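Getting burnt rice off the bottom of a stainless pot

Posted in Kitchen & Cooking by zalladthorpe_kate

Hello all, I hope somebody can help. I put rice on last night, went to answer the phone, and came back to a black layer welded to the bottom of my good stainless pot. It was a housewarming present and I'm very fond of it, so I'd hate to throw it out. I've soaked it in dish soap twice and the worst of it hasn't budged. I don't want to scratch it, either. What would you try next?

ornis14
Baking soda. Works every time.

Marty
Oh, I feel for you, I've done this with oatmeal more times than I'd like to admit! Please put the steel wool away for now. Cover the burnt part with water, add 3 big spoonfuls of baking soda, and let it simmer gently for 15 minutes or so — stay in the kitchen this time! Turn it off and leave it alone until it's cool, then push at the edges with a wooden spoon. Mine usually lifts in one big ugly sheet.

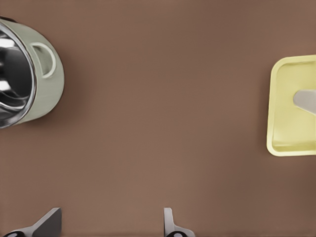 If there's still a brown shadow left over, make a paste with more soda and a little water, leave it on for up to 5 hours, and rub it with a soft cloth. Rainbow marks on the steel are a different thing, and a splash of white vinegar takes care of those. Rinse it well and dry it right away, especially if your water is as hard as ours is here in Lamholm.

lamholm_lurker
Seconding the simmering. I had to do it twice for burnt jam, so don't give up after the first go.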